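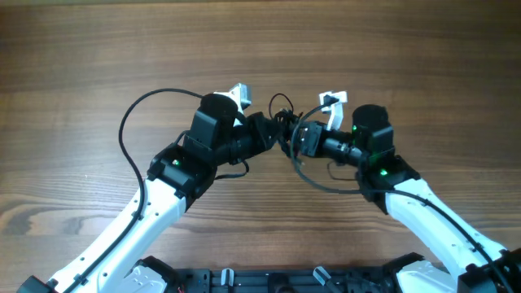 Both arms over the table, cable bundle between the grippers.

Projects > Jandero > Progress reports > November
Overview Team Reports Contact
We use cookies to remember your settings. Accept / Manage

To Elmarie Ntuli, from Flor Salazar and Lizeth Escobar

Cables were the part of the plan we worried about most, and they have given us our best month yet! We asked whether a two-arm policy learns faster when the wrist views are weighted by how much the gripper is moving. So far it does.
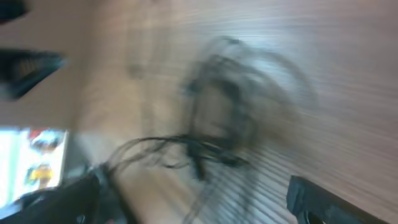

2 min read

Fast moves smear the wrist view, and a black loop can turn into three or four ghosts of itself. Yaneth's fix (we call it Shao) leans on the head view during those stretches and hands control back to the wrists as they slow down. We trained on 755 demonstrations. In 300 test runs the share of clean first grasps rose by 18 points over our baseline - more than any of us had bet on.

Thin loops that stand up off the pile are the easy ones now.

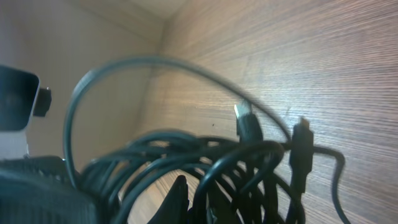
Plug ends are harder. The policy still likes to grab the cord well below the connector, and then the second arm has nothing good to hold. Amparo is relabeling those grasps by hand, and we'd like to reach 2,000 demonstrations before we retrain. The money left in the equipment line covers it.
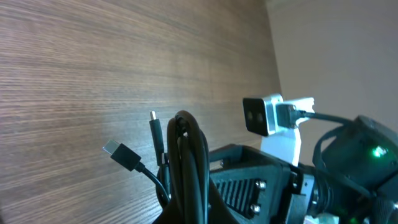 Connector ends and coiled cable beside one arm's camera mount.

Next up is a run with Shao switched off halfway through training, to see how much of the gain stays. Lizeth will send you the full tables once that's in.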